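Your Robot Doesn't Need a Bigger Brain. It Needs a Log Viewer | Opinion

Every few months somebody at our shop proposes that we throw out the software and start over. I have proposed it myself, twice, both times on a Saturday. The new version will be clean. It will have one planner, one model, one configuration file, and a name out of a baby book. What it will never have, in any of the drawings on the whiteboard, is a decent way to find out why the arm stopped.

I have written code for two-armed robots long enough to have opinions about office chairs, and my case is a dull one. Most of what we call a control problem or a perception problem is a tooling problem wearing a lab coat. We would get more working robots per year by spending a month on the viewer, the replay tool and the calibration script than by spending the same month on whatever was presented at the last conference with a drumroll.

Take the job we use for beating up our stack, which is putting a sticky note on a cork board and pinning it there. A child can do this while talking about dinosaurs. For software it is a small museum of horrors. The note is thin, it weighs nothing, and it sticks to whatever it likes best, which might be the gripper. The push pin is a tiny thing with one correct way up. One arm has to hold the paper still while the other does something pointed nearby, and both of them have a fair amount of elbow to keep out of each other's way.

Our planner for this, which we call Prunetti after a restaurant that has since closed, is a perfectly good planner. It finds paths. It keeps the two arms from shaking hands at speed. For most of last spring it was also accused of every crime in the building. The right arm would come in toward the note, hesitate, back off, come in again, and give up, and whoever was standing there would say "planner" in the tone people use for "raccoons."

So we tuned the planner. We gave it more time, then less time. We changed how it scored paths, how close it let the wrists come, and how hard it tried before sulking. I have a folder of 79 configuration files from that period. I keep it the way some people keep a tooth. A few of the files helped a little, on some days, in the morning.

The trouble was a timestamp. The camera driver stamped each image when the image reached the computer, and the arm driver stamped each joint reading when the reading was taken. The gap between those two moments came to 165 milliseconds on a bad day, and a bad day was any day the disk was busy. If the head moved while the arm moved, the note appeared to slide across the board. Perception reported, faithfully, that the note had moved. The planner replanned, faithfully, for a note that was somewhere else. Everybody in this story was doing their job.

You could see it in one look once you had the right picture: joint angles and note position on the same time axis, drawn with the same clock. We did not have that picture. We had a log file, which is to say a great many numbers with a blinking cursor at the end. One of us finally wrote a plotting script, mostly out of spite, and found the lag before lunch. The fix was a few lines. The script is now called Wulleck, has a scroll bar, and is the most used piece of software we own. No one has ever asked to see it in a demo.

I bring this up because the mood at present runs hard the other way. The current wisdom is that you collect enough examples, train one large network from pixels to motors, and all those fussy boxes on the diagram melt away. I like the large networks. We run one. It is better at grabbing the corner of a piece of paper than anything I ever wrote by hand, and I wrote a lot by hand, some of it with comments. But a network trained on late images learns that images are late. It learns it beautifully. Then somebody swaps in a faster disk, the lag goes away, and the thing starts reaching for where the note used to be in the old world. At that point you would give a great deal for a fussy box with a label on it.

Learning raised the price of bad plumbing. When I wrote the rules myself, a bad transform gave me a bad result that day, and I swore and fixed it. Now a bad transform gets baked into 400 recorded runs, and I find out weeks later, when the policy has a slight but firm belief that the world is tilted. We did that too. The right hand's calibration had been loaded from the wrong folder, a folder named "calib_new," which was older than the one named "calib_old." I will not be taking questions.

People who sell software for this know all of it and would prefer to talk about something else. We tried Plumberg, which is the message layer we still use, and its sales page had a glowing head made of dots. What I wanted to know was whether it would tell me when a message got dropped. It will, as it happens, in a corner of a menu three clicks down, and that corner is the reason we bought it. I would have put it on the front page with balloons.

Some of this is vanity, mine included. Writing a planner feels like robotics. Writing a tool that checks whether both arms agree on where the table is feels like filing. The filing is what lets a new hire change the planner without fear, though, and fear is what makes a codebase go stiff. In our case there was a function that turned gripper width into a motor command, and for a long time the polite thing was to walk past it quietly. It had a 2 in it. We didn't know what the 2 was for. Once we could replay a recorded run against changed code and look at the two results side by side, someone took the 2 out, saw the fingers close on nothing in every replay, and put it back with a note explaining that one motor drives both fingers. Until then we had been treating it like a saint's knuckle.

I can hear the objection that tools are a matter of taste, and that a team can spend its whole life building lovely dashboards for a robot that can't pick up a spoon. True enough. I have worked near such a team. Their plots were gorgeous. My rule, for what it's worth, is that a tool has to come out of a particular bad afternoon. If you can't name the afternoon, you are decorating. Wulleck came out of the sliding note. The replay tool came out of the 2. The startup check that compares both hands against a known spot on the board, and refuses to run if they disagree, came out of calib_new, and it has the rudest error message in the whole repository.

What I would like, and don't expect, is for papers to print this part. Give me the success rate, sure, and the architecture with its tasteful pastel rectangles. Then give me half a page on how you found out what was wrong when it went wrong, because it went wrong. Which signal did you plot? How long did it take somebody who hadn't written the code? Could you run yesterday's failure again today, on purpose? If the answer is that a grad student stared at it until it confessed, fine, print that. It's a method. I would just like to know what I am signing up for before I download it.

Meanwhile we are back to sticky notes. The arms no longer hesitate in the old way. They hesitate in a new way, over the pins, and the word "planner" has been heard again near the coffee machine. I have opened the viewer. It is probably a clock.

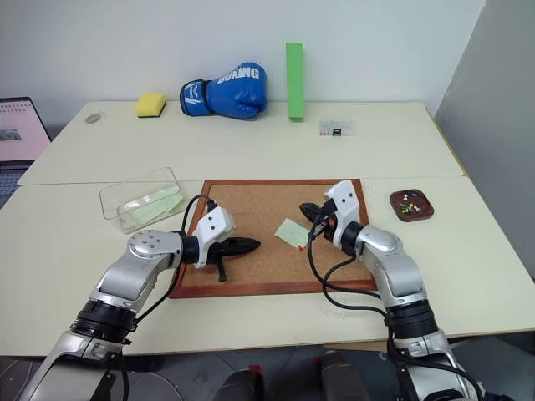 Lavoie: Fine on the clocks, but you're letting the planner off easy. We synced everything in hardware two years ago and ours still dithered at the last inch, because it was replanning on every new frame whether or not the target had moved enough to matter. A better viewer showed us that in a day, so I suppose you get your point. The cure was still planner work, and it took a month. Also, please delete calib_old.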